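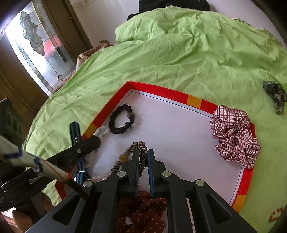
The craft swap is coming back to Naltlow, and I for one have already started clearing out my closet. The town library put the word out on 25th February that the spring round will go ahead in the big room upstairs, same as the one in November, only this time it runs for two afternoons instead of one. Good news if you were stuck in the line on the stairs last time like me!

If you've never been, it's pretty simple. You bring the stuff you bought and never used (yarn, ribbon, beads, that candle kit from your aunt), you get a token for each bag, and you trade your tokens for somebody else's stuff. No money changes hands except for the door fee, and that's still 99 cents. Kids get in free. I came home in November with a sack of felt and a sewing box missing its lid, and I was thrilled with both.

The library says 2,848 items found new homes last time, a lot of them buttons, so take that how you like. What I do know is that the fabric table was bare inside an hour, and people were still coming up from the Flinia bus with empty bags. The plan now is to hold back half the fabric for the second afternoon. I think that's fair, though my neighbor thinks it'll just mean two stampedes.

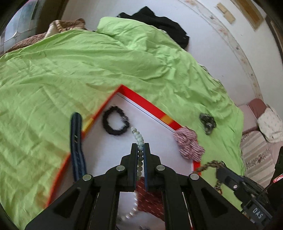
A red and yellow tray with a white inside, on a lime-green sheet.

There are a couple of changes to know about. Paint and glue have to be unopened now – no more half jars, please, after what happened to the carpet. And there's a limit of five bags per household, which I'm going to have trouble with. Kahraman, the bakery on the corner, is doing coffee and those sesame rings by the door, and they tell me they're baking extra.

Parking is the usual headache. The lot behind the library fills up fast, so try the Drallonen side of the bridge and walk over. It's a nice walk if it isn't blowing.

Drop-off for bags opens a week ahead at the front desk, during regular library hours. Dates for both afternoons are going up on the board by the entrance once the room booking is confirmed, and I'll post them on this page too.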